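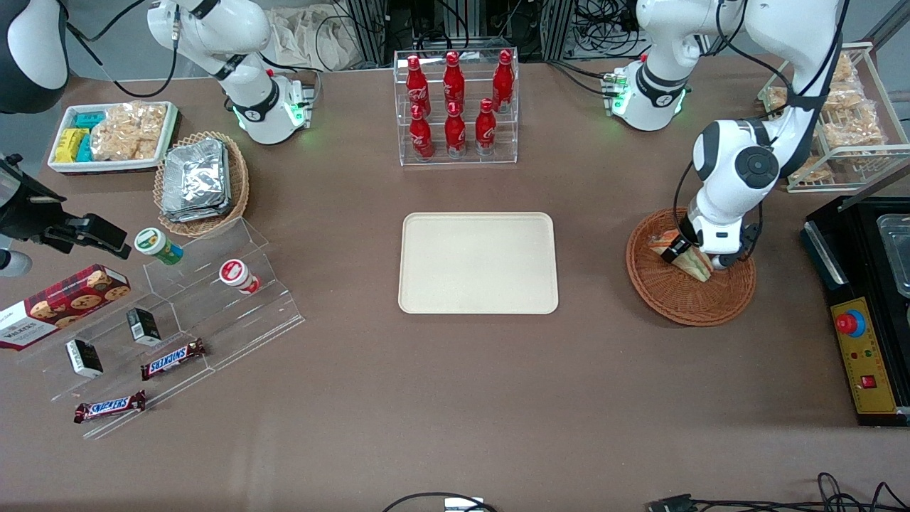 Section 4: Setting up the refreshment station

Read this section before you load the Pradus cart for the first time. It covers the countertop kit only. The coffee module has its own guide.

4.1 Choosing a spot

1. Pick a level surface at least 2 feet from any door that swings into the room.
2. Keep the front edge clear so guests can reach items without leaning over hot drinks.
3. If the station will be used in the evening, check the light with the room set the way it will be during the event.

Note: Inbridge meeting rooms have floor outlets under the carpet flaps. Tape down any cord that crosses a walkway.

4.2 Laying out the counter

1. Wipe the surface with a damp cloth and let it dry.
2. Put the serving tray down first. Everything else is placed around it.
3. Set tall items, such as bottle racks, at the back.
4. Place dry snacks on one side and anything that needs a spoon or tongs on the other.
5. Leave a hand's width between containers.

Caution: Do not stack a filled rack on top of another rack. Take the bottles out before moving a rack, even a short distance along the counter.

4.3 Loading drinks

1. Load the upper tier of the rack from the back of the counter if you can get behind it. Otherwise load the upper tier before the lower one.
2. Turn labels to face the guests.
3. Keep spare bottles in the lower cabinet of the cart. Do not leave them on the floor.
4. When a row is down to one bottle, refill the whole row.

Chilled bottles will sweat. Put a folded towel under the rack for the first half hour, then swap it for a dry one. Acrylic shelves scratch easily, so use a soft cloth and plain dish soap. Window cleaner with ammonia will cloud them.

4.4 Food labels

Every open food item needs a card. The card must show the name of the item and any nuts, milk, egg, wheat, soy, or sesame it contains. Blank cards are in the Ibarra supply drawer, stock number 324. Write in black marker. If you move food from its original package to a bowl, keep the package until the event is over in case a guest asks to see it.

4.5 During service

1. Walk past the station every 19 minutes on the standard service timer.
2. Remove used cups and napkins first, then refill.
3. Replace tongs that have touched the counter.
4. Wipe spills right away, including those under the tray rim.

Caution: Perishable food comes off the counter when the second timer card is turned over. Throw it away. It does not go back into the cooler.

4.6 Closing the station

1. Return unopened drinks to the cabinet and write the count on the stock sheet.
2. Wash the tray and racks by hand. The dishwasher will warp the rack.
3. Dry all parts before packing them in the Brarance case, with the tray flat on the bottom.
4. Lock the cart wheels.

The sheet holds 1,000 entries before it needs to be replaced. Send full sheets to Rutilio Ponce in Supplies. New sheets are also handed out each September with the revised price list.

For missing or cracked parts, see Section 7, Ordering Spares.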